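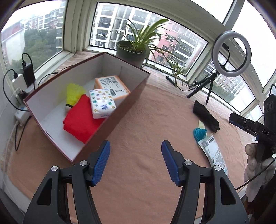

Kutholm parcel room to stay open through the winter

The shared parcel room on the ground floor of the old Kutholm dairy will keep running until the end of March, the building's tenants' association said this week. It had been due to close in September, when the first lease ran out.

The room opened in spring as a trial for residents of the two streets behind the dairy, where front doors open straight onto the sidewalk and packages were often left in the rain. Residents pay a small monthly fee and get a door code and a shelf number. Drivers have a separate code that works from 7 a.m. to 6 p.m.

There are now 77 households signed up, up from 24 in the first month. Sabina Pathirana, who keeps the sign-up list, said most of the new names came in over the summer, when people were away and did not want boxes sitting on the step.

"We thought it would be mainly for big orders," Pathirana said. "A lot of it is small stuff. People send a box to a cousin, the cousin sends one back, and it goes through here both ways."

A swap shelf by the window has also stayed busy. Residents leave clean household items and unopened goods there for others to take. Anything still on the shelf after nine days goes to the thrift store on Pramanik Street.

Not everyone is happy with the room. Marina Stamatopoulos, who lives in the apartment above it, said the door bangs early in the morning and that drivers leave their engines running in the yard. She asked for a later start at a meeting last month.

The association has agreed to fit a soft-close arm to the door and to move the driver hours to 8 a.m. from October. It has also asked the delivery firm Gindasov, which makes the most stops at the dairy, to have its vans wait on the street side. The company has said it will tell its drivers — a written reply is expected before the new hours begin.

The rent is going up slightly under the new lease, and the monthly fee will rise by $2 to cover it. Households that joined in the spring will pay the old rate until the end of the year.

Grinomum, the hardware store across the yard, will go on holding items too large for the shelves. These must be picked up by closing time on the day after delivery, and the store will ask for a name and shelf number.

Residents who want to join can leave a form in the box by the yard door or sign up at the room between 5 p.m. and 6 p.m. The current door codes will stop working when the new hours start, and new ones will be sent out by text message.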